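Applying for the Ruggiero Travel Grant in History

The Ruggiero Travel Grant pays for graduate students in the history department at Wustham to visit archives, record offices and private collections. It was set up by Morena Ruggiero, who taught early modern trade history in the department. The steps that follow cover the application from start to finish.

## Before you start

You need three things on hand:

- a research question, in two or three sentences
- the name of the archive and the call numbers of what you want to see
- a quote for travel and lodging, dated September or later

Write to the archive first. Many reading rooms close for part of the winter, and some hold older material off site and want several weeks' notice. Save the archivist's reply as a PDF. You will upload it in step 3.

## Step 1: Work out your budget

The grant has two levels. The short-visit award is $1000 and the extended award is $3799. You can't apply for both in the same round.

List each cost on its own line. A budget for a short visit might look like this:

| Item | Cost |
|---|---|
| Train, round trip | $246 |
| Lodging, five nights | $647 |
| **Total** | **$893** |

Ask for the amount you need, even if it falls under the limit. Copying and scanning fees can be included. Meals can't, and neither can laptops or cameras.

## Step 2: Write the statement

The statement has a limit of two pages, double spaced. Put the research question in the first paragraph. After that, say what you have already read, what is missing from it, and which documents you expect to fill the gap.

Be specific about the collection. "Merchant letters" is too broad. "The Rikell family letters, boxes 4 to 9" tells readers that you have looked at the finding aid – and that you know how much there is to get through in the time you have.

The readers come from all parts of the department, so explain any term that a historian of another period wouldn't know.

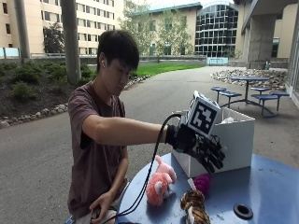 **Can I apply if my dissertation proposal hasn't been approved yet?**

Students at any stage after the first year may apply. If your proposal is still in draft, add one line saying when you expect to submit it.

## Step 3: Upload your files

Applications go through Ernix, the same system used for teaching assignments. Log in, choose "Internal Awards," and open the Ruggiero form. Upload the statement, the budget and the archivist's reply as separate PDFs, with your last name first in each file name.

Ernix logs you out after a period with no activity and doesn't keep unsaved text. Write your answers in another program and paste them in.

## Step 4: Request your letter

One letter is required, normally from your adviser. Enter the address in Ernix and the system sends the request. The letter has its own upload link, so you can submit your part before it arrives – but both must be in by the deadline.

The deadline for this round is Saturday, October 17, 2026, at 5 p.m.

## After the award

Keep every receipt. Send a one-page report to the graduate office within 30 days of your return, listing the collections you used and any restrictions on quoting from them. Unspent money goes back to the fund. If your dates change before you travel, email the graduate office with the new ones and attach a fresh reply from the archive.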